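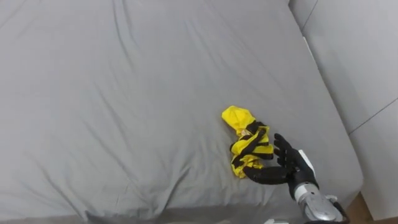 Five Fingers Are Worth the Wiring

Parallel jaws win most gripper comparisons for the simple reason that most comparisons use boxes. A yellow garment wound in black straps, left on a fitted sheet, is a fairer test. Brovidau's jaw and the Kikitz hand were each given 300 tries at it in March. I care less about the totals than about where contact begins.

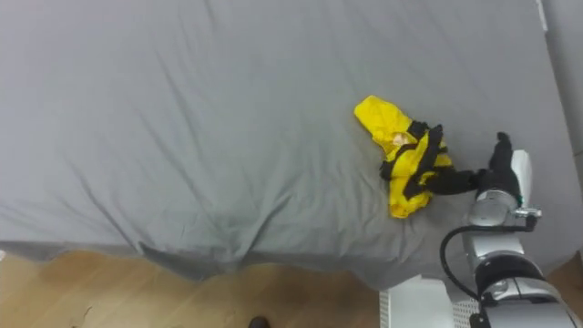 Issue 39, p. 30

With jointed fingers, one can reach into the straps while another stays clear. A jaw must commit both sides at once. The cost is calibration and cable routing, and I would pay it for laundry. For cartons I would keep the jaw.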